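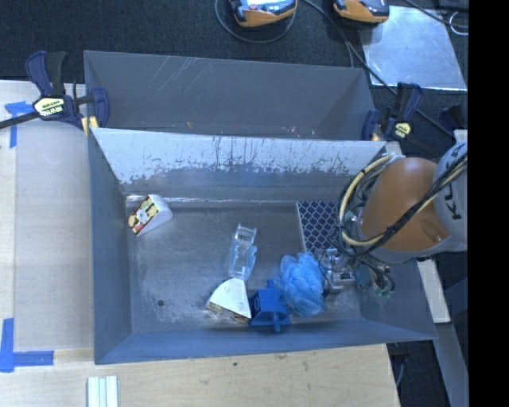

Search stories Go

The Bottom of the Bin

Botond Halász had sorted odds and ends in the back room at Quezada for 13 years, and he still liked to guess at the people behind them. A bath pouf, say, pale blue and fluffy as a cloud over Brirkdale in April. Somebody had stood in a store and picked that one over the pink, and gone home pleased, he was sure of it!

"It's a pouf," said Mesau, who was young and wanted her lunch.

"It's a pouf today," said Botond, and he laid it down in the gray metal bin, next to the bright blue plastic thing with the ribbed peg that neither of them had ever managed to name. The two white wedge packages were in there already, and they made him think of his mother's cheese, which she cut thick and wrapped in paper and carried up 70 stairs to the old man on the top floor (he never once said thank you, but he did wash the plate).

"Did she mind?" Mesau asked.

Botond thought about it for a good long while, one hand on the cool edge of the bin.

"She liked the stairs," he said, and went to put the kettle on.

Contact | © May 2021 Plina Stories | Back to top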